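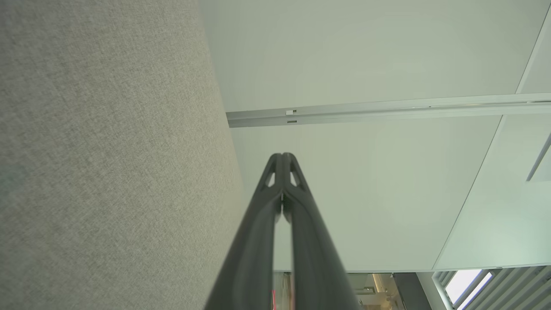 Marnenano Wrist Kit
Part of the Dura line from Skavex

Overview

The Marnenano is a two-finger gripper with a small camera mounted at the wrist. It is made for teams that record demonstrations of everyday handling work and train a policy on them. The camera looks along the fingers, so the fingers stay in view during the whole recording. The kit ships with the gripper, the camera and its bracket, one cable, and a license for the Skavex recording software.

It fits the Pritchard arm directly. Other arms need an adapter plate, sold separately. Send us the flange drawing before you order and we will tell you if we have a plate for it.

Fingers

The standard fingers are matte black and taper to a narrow, rounded tip. Each has a small triangular cutout near the tip. The matte finish keeps glare down under ceiling lights and near windows. The fingers come off with a hex key and can be changed without removing the camera.

Fingers wear. Change them as a pair. If you change to a different finger shape partway through a project, start a new dataset, and do not mix the old and new recordings until you have trained on each one separately.

Camera

The camera has a fixed focus set for objects at the fingertips and beyond. The parts of the fingers closest to the lens will look soft. Do not try to correct this by moving the camera back on the bracket. The bracket has one position, marked with a line, and every recording in a dataset should be made with the camera on that line.

Exposure can be locked or left on automatic. Lock it if you work in a room with steady light. Leave it on automatic if the arm will turn toward windows or glass, and collect at several times of day so that the policy sees both bright and dull views.

Recording

A person guides the arm through the task, either by hand or with the leader handle (optional). The software saves the camera video, the joint positions and the finger opening on one clock. Press the foot switch once to start an episode and again to end it. Hold it down to discard the episode you are in.

Every episode gets a task name, an operator name and a result. The result can be success, failure or unclear. Keep the failures. They can be filtered out at export, and many teams want them later for training a success detector.

Episodes are written to the recording computer first and copied to shared storage when the arm is idle. A full local drive stops recording and sounds a tone. The software does not overwrite old episodes.

How much to collect

For one task with one type of object, plan on around 1000 episodes. Tasks where the object can start in many positions will need more. Move the objects between episodes, and change the starting pose of the arm as well. A set in which the arm always starts from the same place tends to give a policy that only works from there.

Flor Espinoza, who runs our own collection room, asks operators to stop after 11 episodes and look at the last one on the monitor before going on. A loose bracket or a smudge on the lens is easy to miss while you are moving the arm, and it will be in every episode until it is found.

Export

Datasets export as video files with a table of positions for each episode. Camera calibration is stored with the dataset. You can split by task, operator, result or day. The software cannot blur faces or screens, so check what the camera can see from each pose before you begin, including through doorways and glass. Upward and sideways poses take in much more of the room than people expect.

Care

Wipe the fingers with a damp cloth. Use lens tissue on the camera and nothing else. Check the bracket screws every Monday, or before the first episode if the arm has been moved. The wrist cable is rated for normal arm motion but should be replaced after 2000 hours of use.

Known issues

On the Pritchard arm, the cable can catch on the elbow cover when the wrist is turned fully back. Route it through the side clip. A longer cable is due in October.

The finger opening reads slightly above zero on some units when the fingers are pressed together. Run the zeroing routine with the fingers closed.

Ordering and support

The kit is sold singly or in sets of 3. Spare fingers, adapter plates and the leader handle are listed under Dura accessories. For quotes and adapter questions, contact Catrin Jenkins in sales. Please include the arm model, the controller version and the length of cable run you need.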